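3.2 Collecting the demonstrations by hand

I'd better own up at the start of this section: when we wrote the Ratex proposal, I had us down for remote control all the way through. You sit at a desk, you move a pair of handles, the robot arms copy you, and every joint angle lands neatly in the log. We did it like that for the first 100 demonstrations and I was thoroughly sick of it by the end. Picking up a stiff object was fine. Picking up anything floppy was miserable, as I couldn't feel the thing I was holding, and my habit was to squeeze far too hard and then hang about waiting to see if it had slipped.

So in May we put the arms to one side and went over to hand-held grippers, one in each hand, with a camera on the gripper looking out past the fingers. You walk up to the job and do it. The policy later sees more or less what the gripper saw, and the finger opening and the wrist path go into the Planon recorder alongside the video (the file format is in Section 2.4, and I won't go through it again). The job we settled on was putting snack packets into an open cardboard box. Packets are a proper nuisance for a robot! They crease, they shine, they fold over when you pinch them at one end, and the same packet can look like a different object after you've turned it round.

Figure 6. Two-handed packing with the hand-held grippers. (a) One gripper at an orange-and-white bag by the box, with a white pouch between the fingers of the other.
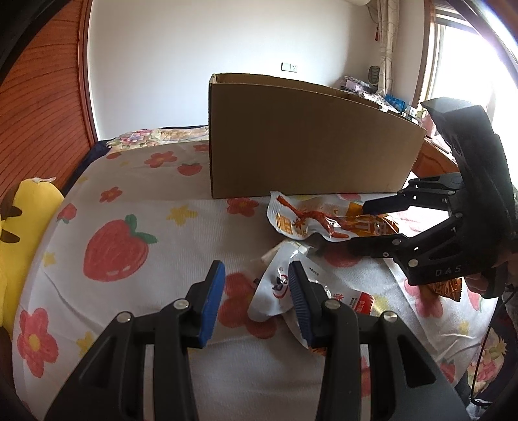

Ha-rang Ham thought we were making it too easy for ourselves. A person with a gripper in each hand, she wrote in the margin of my draft, will reach across their own body, lean over, twist a shoulder, and never notice, and then you'll hand all that to two arms bolted to a bench and wonder why they jam. Her suggestion was to throw out any demonstration the arms couldn't follow before training on it, and to say plainly how many went.

She was right, annoyingly. We ran each recording through the Stememum reach checker, which plays the two wrist paths back on a model of the arms and flags any stretch where a joint would run out of travel or the forearms would meet. Of the 483 hand-held demonstrations we kept, every one passes that check. I didn't keep a decent tally of the rejects in the early sessions (my fault, I was deleting as I went), so I can't give a fair rejection rate for the whole set and I'm not going to guess at one.

What I can say is how my own hands changed. I stopped crossing over. I started using the left gripper for things on the left, even when the right was nearer to being free, and I began to pause with the fingers open on either side of a packet before closing. That pause wasn't in the instructions to begin with. It crept in, and then we noticed that the policies trained on the later sessions closed on the packet more cleanly, so we wrote it in: open wide, line up, hold for a breath, close. I'd love to claim we planned it.

(b) View from one gripper, jaws open on either side of a chicken-foot packet, with a second gripper to the left.
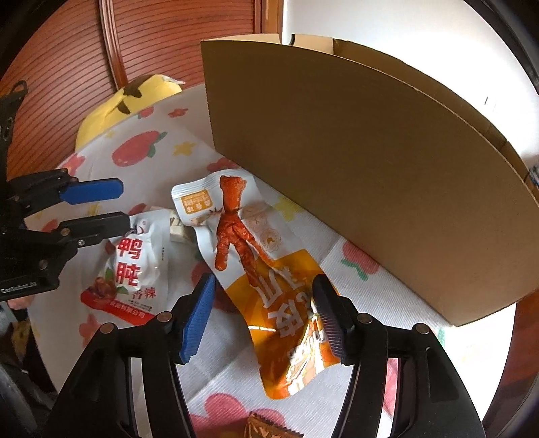 Section 3.2 written by Decha Siriwan, Noiphan group. Margin notes by Ha-rang Ham.

The printed cloth under the packets matters more than I'd expected. Our first cloth was plain grey, and the policy trained over it fell to bits as soon as we moved to anything with a pattern, reaching confidently for a coffee ring on one occasion. With strawberries and flowers all over the cloth, some of the red in view belongs to packets and plenty of it doesn't, and the network has to learn the difference from shape and shine. It took longer to train. I think it was worth it, though we've only tried five cloths and I wouldn't push the claim further than that.

Both operators followed the same loose rules. Packets are dropped on the cloth from a bowl, never laid out. Either hand may go first. If a packet falls outside the box you pick it up again and carry on, and the recording stays in, fumble and all. We argued over that last one quite a bit. I wanted the fumbles out; Ha-rang wanted them kept so the policy would have seen a recovery or two before it needed one. We kept them, and the comparison with the cleaned set is in Section 4.1.

Remote control hasn't gone away entirely. We still use it for short corrections on the real arms, where the thing we're after is how the arm itself sags and lags, and a gripper in somebody's hand can't tell us that. Those corrections are stored separately and were not used in any of the training runs reported in this section.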